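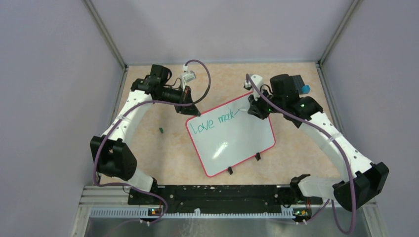
Romana Machala wrote to tell me I was being unfair to the Ollbridge city council. The Juhl Street bridge is old, she said, the inspectors flagged it, and a council that ignored them would deserve everything it got. She lives on the Stodwood side and now drives an extra 20 minutes each way to work, and she would still rather have the bridge closed than have it fall down.

I agree with her about the inspectors. My complaint in April was about what the council did after it read their report, and I want to set that out more carefully than I did the first time.

The report reached city hall in the winter. It said the deck could carry cars for the time being but that trucks and buses should come off it, and it recommended a full closure within 60 days unless repairs were under way. The council took it up in a closed session. The next thing residents heard was a two-line post on the city website, put up the evening before the barriers went across.

In those weeks a city could have done a lot. It could have called the school district, which had to redraw its bus routes overnight and left kids standing at stops on the wrong side of the river. It could have called the clinic. It could have mailed a postcard to every address in Stodwood, and a postcard is cheap. Instead, people found out by driving up to a barrier at seven in the morning.

The mayor's office has since said it wanted to avoid alarm. I have heard this from every level of government I have ever written about, and I don't think much of it. People in Stodwood are used to bad news about the river. They have flood insurance and sump pumps. They can handle being told that a bridge is wearing out, and given a month they would have worked out car pools and changed their shifts.

Then there is the money. The city says it can't afford the repair without state help, and that may well be true. But the bridge has been on the capital list for years, and each year it was pushed down to make room for something else. This past year that was the plaza at Irnelar Park, with new paving and 200 parking spaces. I like the plaza. I have eaten lunch there. I would have voted to put it off, and I suspect most of the people who use the bridge would have too, if anyone had put the two projects side by side and asked.

At the last public meeting, Jitendra Vishwakarma stood up and asked for one thing: a page on the city site, updated every two weeks, saying what has been done on the bridge and what has been spent. He brought a petition with more than 400 names on it. The council thanked him and moved on to the sign ordinance. I watched the recording twice to see whether I had missed an answer, and I hadn't.

A page like that would cost the city a few hours of one employee's time each month. It would also tell us whether the state application has been filed. I asked that question by email and was told the matter was "in process" — the same words I was given the month before.

Two of the five council seats are up in the fall. The last race for the Stodwood seat was decided by fewer than 1000 votes, and I would guess that many people cross that bridge before breakfast, or did. Anyone running should be ready to say when they first read the inspection report and who they told.

Machala ended her letter by asking what I would have the council do now, since the barriers are up and the past can't be changed. Put up the page Vishwakarma asked for. Publish the full report with the cost estimates left in. Hold the next bridge session in the Stodwood school gym, in the evening, with the city engineer in the room and the comment period at the start of the agenda. After that I would be glad to hear about the sign ordinance.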